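3.2 Counter layout

Storage along the backsplash was coded separately from appliance placement, following the Provley scheme. Items kept within reach of the board were scored as active – all others as stored. 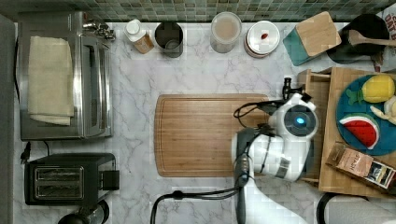 Figure 4. Counter with central cutting board.

Appliance clustering was the most stable feature across the 262 kitchens. Heating appliances tended to share one end of the counter, as with the toaster oven and two-slot toaster in Figure 4, while jars and the knife block lined the tiles.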